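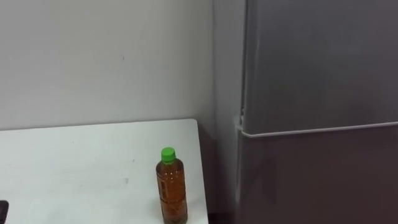
The Fridge End of the Table

Every share house has one. The spot where groceries land, where the keys go, where somebody parks a drink and means to come back for it. Ours is a white table shoved up against the wall, grey fridge next door. Cheap. Scuffed. Best thing in the kitchen.

I've been writing about small kitchens since August and the mail keeps asking the same thing. Where do I put it all? Mostly, you don't. You keep one surface clear and fight for it.

Gadisa Abdella fits out rental kitchens for Rurero and has a rule I've stolen outright. The table beside the fridge is a landing strip. Things come out, sit a minute, go back in or get drunk. Nothing lives there. No toaster, no fruit bowl, definitely no mail.

"People want a bench and they buy a shelf," Abdella told me. Fair enough.
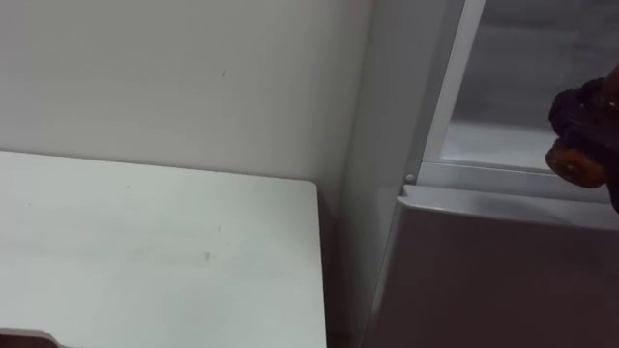
Table, wall, fridge. The gap down the side stays.

About that gap. Leave it. I know, crumbs. But shove a table hard against a fridge and you'll hear it hum through your cereal bowl, and you'll never get a broom down there again. A hand's width does me. Check your manual for what the fridge itself wants.

Scuffs next. White tops mark if you look at them funny. Bicarb on a damp cloth, light circles, wipe, dry with a tea towel. Try a corner first. I priced a new top from Zillomen at $141 and decided I could live with a grey smudge or two. The Kaczmarczyk one was nicer and dearer and would of looked the same by winter.

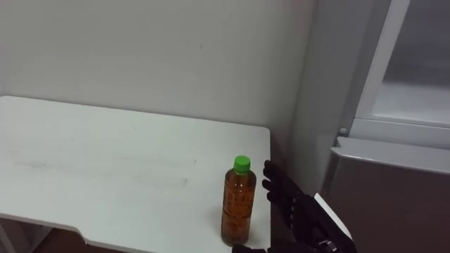 Drinks are where my own system falls over. I buy cold tea by the bottle, open it, wander off, and find it an hour later with a ring under it. So now there's a drill. Cap on, always, and it helps that a bright green cap like the one on that tea is easy to spot from across the room. Stand it near the fridge end, never the middle. Anyone heading past puts it away, doesnt matter who opened it. A Zarker cork coaster if you're fussy. I've lost two.

Last job of the night, clear the strip. Takes a minute. Bottle in the fridge, cloth over the table, lights off. Next issue, the drawer with the batteries in it.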